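Zistbridge Toy Library
Surface Cleaning of Plush Toys - Frequently Asked Questions

Last revised in December. Applies to all plush stock held at the MacBrayne Street branch and to items out on loan.

Does a plush toy need to be washed before it is returned?

No. Wiping the surface is enough for normal use. Full washing is done at the branch when an item has been soaked, has been in contact with food or vomit, or has an odour that remains after airing. Put these items in the plastic bag supplied with the loan and mark the tag "W".

What should I use to wipe it?

A fragrance-free wet wipe or a plain white tissue dampened with water. Coloured paper napkins can transfer dye to light fabrics. Printed paper towel has the same problem. Do not use bleach, disinfectant spray or stain remover on any plush item.

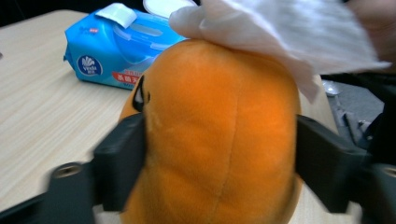
White tissue on an orange short-pile plush.

Which fabrics can be surface cleaned?

Short-pile polyester, velour and most fleece. Long pile (anything over 44 mm) mats when it is wiped and should be brushed dry instead. Mohair, wool felt and anything labelled "collector" is outside the scope of these instructions. Toys made before 2000 are not in the loan collection, but we are asked about them often: test a spot on the underside first, and stop if any colour comes away on the tissue.

How do I wipe a small round toy?

Small egg-shaped and ball-shaped plush toys roll when they are pushed from one side.

1. Clear a space on a hard, flat table. Keep the packet within reach and its lid closed between wipes.
2. Hold the toy on one side with enough pressure to stop it turning. Light compression does no harm to the filling.
3. Lay the tissue over the top and bring it down the opposite side in one direction.

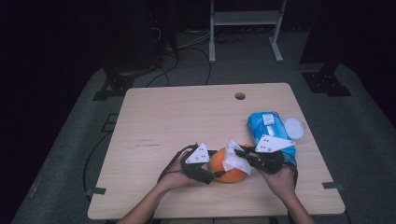
4. Turn the toy a quarter turn and repeat with a clean part of the tissue. Four passes will cover most small toys.
5. Finish along the seams, working lengthwise. Wiping across a seam pushes dirt into the stitching.

Scrubbing in circles raises the pile and leaves a visible ring once the fabric dries. If a mark has not moved after two passes, leave it and note it on the return slip.

Wet wipe or dry tissue?

Both, in that order. The wipe lifts the soil and the dry tissue takes up the moisture left behind. A dry tissue used alone is suitable for dust and loose crumbs. Crumple the tissue loosely before use; a flat sheet slides over short pile without picking much up.

Tissues shed lint on some fabrics. If white fibres are left on a dark or bright toy, let it dry completely and then use a lint roller. Picking at damp lint spreads it.

My wipes have dried out. Can they be used?

Yes, if they are re-wetted with clean water. Soft packs dry out when the flip lid is not pressed fully shut, and the wipes nearest the opening go first. Store the pack lid-down between sessions. We have no preferred brand.

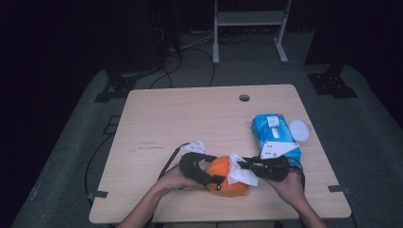 Can I mix my own cleaning solution?

Use 300 mL of lukewarm water and two drops of unscented dish soap. Dampen the cloth, wring it out, and follow with a second cloth dampened with water only. Soap left in the pile attracts dirt. The Conero concentrate used at the branch is for the washing machine and is not supplied to borrowers.

How should eyes and other face details be treated?

Check first whether they are stitched or glued. Embroidered features can be wiped at the same time as the surrounding fabric, with lighter pressure. White thread beside black thread should be blotted, as black thread occasionally bleeds when it is new.

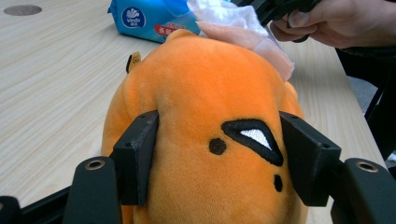 Ears, tabs and sewn-in labels should be held flat with a fingertip while the area next to them is wiped. Pulling on a label is the usual cause of an opened seam. Plastic eyes are wiped last, with a dry corner of the tissue, and pressed gently to check that they are secure. A loose plastic eye takes the toy out of circulation - tell the desk when you return it.

How long does drying take?

Two hours at room temperature after surface wiping, longer in humid weather. Stand the toy on a rack or a dry towel, out of direct sun. Do not use a hair dryer on a warm setting or leave the toy on a heater.

Will I be charged for a stain?

No. Staining is treated as fair wear. Charges apply only to missing items and are listed in the loan agreement.

Where is the item number?

On the cloth tape sewn near the base. Replacement tapes are printed by Plindedent and may be a different colour from the originals; the number is still valid. Numbers up to 1525 were issued under the old system and have no letter prefix. Copy the number onto the return slip exactly as it appears.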